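Throwing out less data

I have spent most of the past month on a part of the pipeline that has no model in it at all. It reads the recordings from our hand-held grippers, works out where each gripper was at every moment, and decides which recordings are good enough to train on. I rewrote it twice. The second rewrite is the one we are keeping, and I want to write down what changed before I forget why.

The old version was called Bruveck, after nothing in particular. It was a single script that had grown to the point where I was afraid to open it. The new one is called Sterora and it is five smaller programs that pass files to each other. Every stage writes its output to disk, so when something looks wrong in the final track I can go back and see which stage introduced it. That alone has saved me more time than any of the cleverer changes.

The basic job is simple to state. Each gripper carries a cube with square markers on its faces. A head camera sees the cubes, the software finds the marker corners in each image, and from the corners it solves for the position and rotation of the cube. A fixed offset then takes you from the cube to the tips of the jaws. Do that for both hands, at every image, and you have two paths through space that a robot arm can be asked to follow.

The first problem was a familiar one. When a single flat marker is small in the image, or nearly facing the camera, there are two rotations that explain the corners almost equally well. The solver picks the one with the smaller error, and a bit of noise in the corners is enough to change its mind. In the plotted track this shows up as a hand that suddenly tips over and then tips back a few images later. No wrist does that.

Bruveck dealt with it by smoothing. I now think this was the worst decision in the whole script. Smoothing a flip does not remove it. It spreads the error over the good images on both sides, and the result looks believable enough that you stop checking. I had a policy that reached for things with a small odd roll of the wrist, and I spent days looking at the training code before I plotted the raw poses and found the same roll in the data.

Sterora keeps both answers. For every image and every visible marker it stores the two candidate rotations with their errors, and a later stage picks the sequence that needs the least turning from one image to the next. It is a shortest path problem and it runs quickly, even on my laptop. Where two faces of a cube are visible at once, I solve for the whole cube using all eight corners, and the second answer mostly goes away by itself.

That made me look at how often we really get two faces. Less than I had assumed. When the hands are held low and the person looks down at them, the top face is nearly square to the camera and the side faces are thin slivers. The detector will sometimes find a sliver and place its corners badly, and a badly placed corner is worse than a missing one. I now drop any marker whose shortest side is under 13 pixels. I got to that number by trying values on recordings where I had checked the track by hand, and it is not more scientific than that.

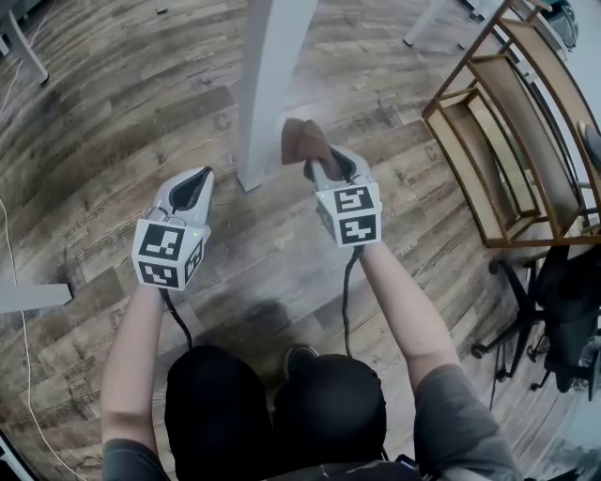
The second problem was cloth. With a rigid part you can learn a lot from how far the jaws are open. If the jaws stop closing before they reach zero, there is something between them. Thin fabric squashes down so far that a closed jaw on a piece of cloth and a closed jaw on air look nearly the same to the software. Bruveck had one threshold for this, and it called about half of our fabric grasps empty.

I tried to fix it with a better threshold and gave up after a day. The jaw readings overlap, and there is no number that separates them. What I do now is look at the image. The track tells me where the jaw tips should appear, so I crop a small patch there and run a small classifier that answers one question, which is whether something is held. It gets the crop and the jaw opening together. It was trained on 732 patches that I labeled myself over two evenings, and it is right often enough that I only review the cases where it disagrees with the jaw reading.

The crop depends on the track being good, so the order of the stages matters. I had them the other way around at first, thinking I could use the grasp labels to help clean up the track. That went in circles. Bad track, bad crop, bad label, and then the label was used to defend the bad track. Now nothing flows backward. If a later stage finds a problem it can flag the recording, but it cannot change what an earlier stage wrote.

Cloth also gets in front of markers. A loose piece swings up and hides part of a face for a few images, and the detector drops it. Short gaps I fill by interpolating, up to 5 images. Anything longer is marked as a gap and the training loader skips it. I used to fill longer ones and the results were fine when the hand was moving in a straight line and quite wrong when it was not, and of course the cloth tends to swing exactly when the hand changes direction.

The third problem took the longest, and it was time. The head camera and the grippers each keep their own clock. Bruveck assumed a constant offset between them, measured once at the start of a recording. The clocks drift, though, and by the end of a long recording the jaw signal was late by enough to matter. For a slow reach you would never notice. For a grasp it means the policy learns to close its hand after it has already started lifting.

I had planned a proper fix for this in firmware. What I ended up doing is less elegant. The recording starts and ends with the operator opening and closing both grippers three times. The software finds those movements in the images and in the jaw signal, lines them up at both ends, and stretches one clock to match the other. If the two ends need very different corrections, the recording is rejected. It adds a few seconds to every take and people forget to do it at the end, so the recorder now beeps if you try to stop without it.

I ran the whole thing over our old recordings on a Saturday, mostly to have something to do while it rained. Of the takes Bruveck had rejected, 223 came back as usable. I went through a good share of them by hand because I did not trust the number. Most were fine. A handful had a left and right swap, where the marker numbers had been assigned to the wrong hand in the config file, and I have added a check for that. It compares which cube is on which side of the image over the whole take and complains if they are on the wrong sides for most of it. Crossed hands are allowed, just not for a full minute.

There are things I have not fixed. The offset from cube to jaw tips is still measured with calipers and typed into a file, and any error in it goes straight into every pose. I have a half-finished calibration routine where you touch the same point with the jaws from many angles and solve for the offset. It works on the left gripper. On the right one the answer moves by a couple of millimeters each time I run it, and I suspect the cube mount has some play in it, but I have not taken it apart to look.

Patterned surfaces are another. The detector searches for dark squares with clean edges, and anything with printed text or strong grain gives it more candidates to reject. It rarely accepts a wrong one. It does spend time on them, and in some rooms the detection stage takes noticeably longer than in others. I could restrict the search to a region around the last known position of each cube, and I probably will, but then I need a rule for what to do when the cube is lost, and I would like to leave that stage alone for a few weeks.

The viewer also needs work. Right now it shows the images on the left and the two tracks on the right, with a slider underneath, and a colored bar for flags. It loads the whole recording into memory before it shows anything. For short takes that is fine – for anything past a few minutes I go and make coffee.

Next on the list is Dastdale, which is what I am calling the replay tool. It takes a finished track and runs it on a simulated arm, to find out whether the motion is reachable before we put the recording into training. A person sitting down can bring both hands close to the body and fold their elbows in a way our arms cannot copy, and at the moment we only find this out on the real hardware. I have the joint limits in and the collision check partly in. The arm base is at a guessed position, and moving it by a small amount changes which takes pass, so I want the tool to search over base positions for a whole set of recordings and report the best one.

If you are building something similar, the one piece I would copy is the stage files on disk. Mine are plain arrays with a small text header that says which version of which stage wrote them. When I change a stage I bump the version and everything after it gets rebuilt overnight. I still have one place where the version is typed by hand, in the grasp classifier, and I have forgotten to change it twice so far.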